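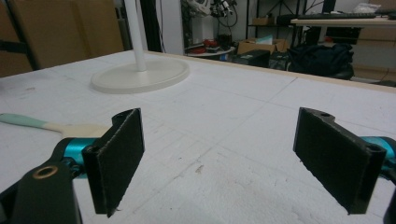

Open fingers of a hand-held gripper over a white work table. A pale green handle lies at the left.

Hand-held demonstration gathering is a way of collecting examples for a robot learning system in which a person carries the gripper and does the job directly, with no robot arm taking part. The tool holds a camera that looks out past the fingers, so that every recording shows the work much as a robot would later see it from its own wrist. The recordings, usually called demonstrations or episodes, are then used to train a program that picks the next movement from what the camera sees.

The idea grew out of an older and slower practice, in which an operator steered a robot arm from a distance, often with a second arm or a pair of handles. That method gives very exact records of the joints, but it ties the work to one machine in one room, and newcomers can need a good long while before their movements stop looking stiff. A gripper in the hand feels a good deal more natural (most people have used kitchen tongs, after all), and it can be carried to wherever the chores happen to be.

Table tasks

Small jobs on a table top are the usual place to begin. Sweeping up crumbs or other loose bits with a brush is a favorite, and a surprisingly rich one, as the brush has to be picked up by its handle, turned the right way, and kept at a steady height while it moves. Crumbs never fall the same way from one try to the next, and that variety is just what a learning system needs if it is to cope with a mess it hasn't met before.

The Skarstead collection, put together under Toshio Kamata, is a well-liked example among people who teach the subject. It holds 2,847 episodes of table cleaning and tidying, gathered over one long February and the weeks that followed. Kamata asked his helpers to work at their own pace and to leave in their small fumbles, so long as they recovered from them.

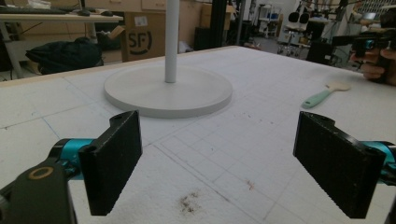

Objects that have nothing to do with the task are commonly left standing on the table, so that the system learns to work its way past them. A drawn grid can help when setting out the starting positions, though some teams prefer to place things by eye.

Checking and sorting

Once a session is over, the episodes are looked through and the poor ones set aside. Common faults include a hand covering the camera, a lost position track, or a recording that stops before the job is done. In the Prutuvow workflow, 2 reviewers look at each batch of 100 episodes and mark them on a scale from 1 to 7. The Flivovo tools do much of this by software and pass only the doubtful cases to a person.

See also: Learning from demonstration; Remote operation; Şimşekoğlu sorting method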